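Puertas abiertas en Dustwood: una mañana entre botellas, cajones y manteles

Llevaba desde marzo queriendo ir a una de las jornadas de puertas abiertas de Dustwood y por fin me apunté a la del 5 de octubre de 2019. Para quien no lo conozca: es un taller de orden doméstico y reutilización instalado en el antiguo almacén Whitlock, detrás de la estación de Olport. Se entra por un portón verde, hay que tocar un timbre que suena cuando quiere y luego se sube una escalera bastante empinada. Aviso para los que vayan con carrito: hay montacargas, pero se pide en la planta baja.

Nos recibió Amos Abernathy, que lleva el taller y habla deprisa, moviéndose todo el rato de un lado a otro. En cinco minutos ya nos había enseñado la zona de clasificación, el cuarto de las telas y una pared entera de tarros que me habría llevado a casa tal cual. El edificio tiene su historia (sobre una puerta interior se lee la fecha 1624, grabada en un dintel que viene de otra casa más vieja), aunque Amos pasó por ahí casi corriendo. ¡A él lo que le gusta son los cajones!

Y con razón, porque la primera parte de la visita fue eso: abrir y cerrar cajones. Trabajan con una regla muy sencilla, que cada cosa tenga que poder cogerse con una sola mano, y te hacen probarlo. Yo fallé con los coladores. Una señora de Gestel que venía con su hermana lo hizo a la primera y le aplaudimos todos. Según nos contaron, por el almacén pasan unos 3000 objetos al año entre donaciones y préstamos, y lo que no sirve para las salas de prácticas se reparte o se desmonta.

Después pasamos a las salas pequeñas, montadas como rincones de una casa normal. Me encantaron. Nada de muebles de exposición relucientes: un mantel de cuadros, un hervidor, un paquete de pañuelos, libros en una balda, los cables donde caen. Allí se hacen los ejercicios de mesa, y el de las botellas fue mi favorito de toda la mañana. 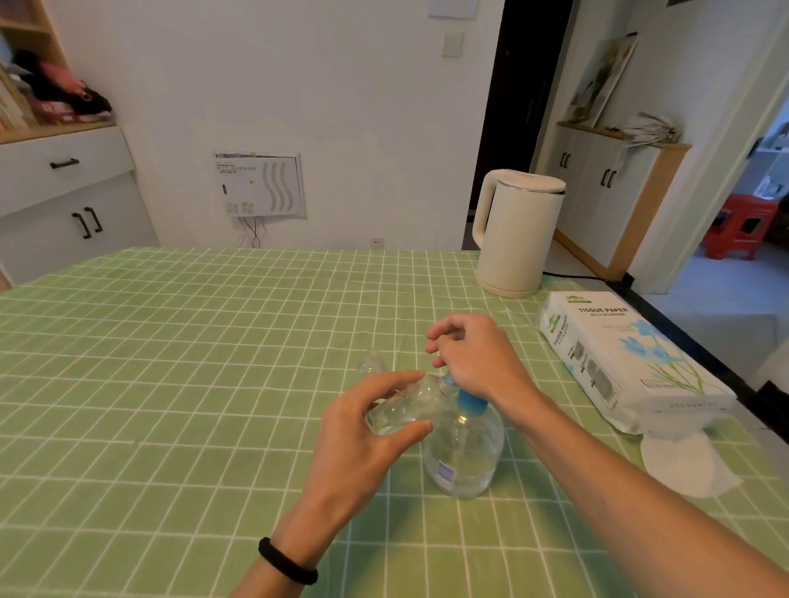
El ejercicio de las botellas: la pequeña en la mano, la grande de tapón azul todavía de pie sobre el mantel.

Parece una tontería hasta que te sientas (bueno, hasta que te pones, que casi todos acabamos de pie). Se trata de despejar la mesa y decidir qué se queda, qué se vacía y qué va al saco. Las botellas pequeñas de plástico fino se arrugan con nada y hay quien las aplasta enseguida, pero Amos prefiere que primero se mire si queda agua y se aproveche para las plantas del patio. Luego, tapones a un bote y botellas al saco. El saco lleno se pesa y se apunta en una pizarra. El día de nuestra visita faltaba muy poco para los 1000 kilos desde que empezaron, y había una emoción en la sala que no me esperaba por unos envases.

También hablamos un buen rato del mantel. Yo soy de mesa desnuda, pero reconozco que una cuadrícula blanca sobre verde claro ayuda mucho a colocar las cosas rectas, y además alegra el rincón una barbaridad. Pregunté dónde lo habían conseguido y no hubo manera de averiguarlo. Del hervidor color crema me enamoré directamente, con su asa curva y ese borde plateado en la tapa. En casa tengo uno que parece de laboratorio y desde entonces lo miro con rencor.

Tomamos un té en la cocina de abajo, con un bizcocho de naranja que había traído alguien del grupo anterior, y rematamos en la tienda. Es diminuta y está muy bien surtida: botes, cestas, tiradores sueltos, retales por peso. Me llevé dos tiradores negros que todavía no sé dónde voy a poner y un cuaderno de listas.

Cosas prácticas: la visita dura algo más de dos horas, es gratuita y admiten 100 personas por jornada, en grupos pequeños, así que conviene reservar pronto. Id con manga que se pueda remangar. Para comer, el bar de la esquina tiene menú y una tortilla estupenda. La próxima jornada estará dedicada a las despensas y ya he pedido plaza para mi madre y para mí.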